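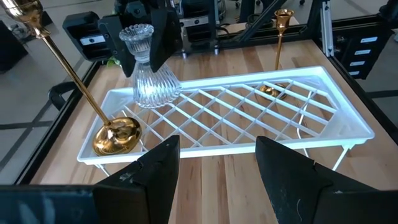

I've been making macarons for long enough to be picky about mats, and I'd been wanting to try the Jellex silicone one ever since my friend Kirsten Oddsson brought a box of her pistachio ones to our cookie swap in January. Every shell was the same size! Mine that day looked like a family portrait, all different heights. She swore it was the mat. I ordered one that night and then, being me, let it sit in a drawer until the weather cooled off.

So, the mat. It fits a standard half sheet pan with a little room to spare, and it has raised rings to pipe into instead of the flat printed circles I was used to. I was nervous about those rings. I thought the batter would climb up and grab on, and if you overfill them, it does. Stop piping just before you reach the edge and let the batter spread the rest of the way by itself. My first tray was a mess. By the second I had the hang of it, and the third was good enough to take to work.

I ran it through three recipes: my usual almond shells, a chocolate version, and some little coconut meringues from Heledd Gough's handwritten card, which just says "bake till done" (thanks, Heledd). The almond shells came off beautifully once they were completely cool. The chocolate ones needed 2 extra minutes in my oven or the bottoms stayed tacky. The meringues lifted off with no help at all – I tilted the pan and they slid.

Now the grumbles. It smelled a bit rubbery the first time I heated it, so bake it empty once before you put any food on it. It also holds on to grease. I wash mine by hand with hot water and plenty of dish soap, and I still wipe it with a little vinegar before a meringue day. And the rings are all one size, so if you like tiny shells or big ice cream sandwich ones, you're out of luck.

I also have the Trovari mat, the flat kind, and I'm keeping it. It's thinner, it rolls up smaller, and it's much better for things like tuiles or toffee where the rings would get in the way. For macarons, though, I reach for the Jellex every time now. The shells match, so I don't spend half the afternoon hunting for pairs before I fill them.

Would I buy it again? Yes, and I'd get a second so I could pipe one tray while the other one bakes. I'm trying a coffee buttercream next weekend, and if the filling behaves I'll put the recipe up.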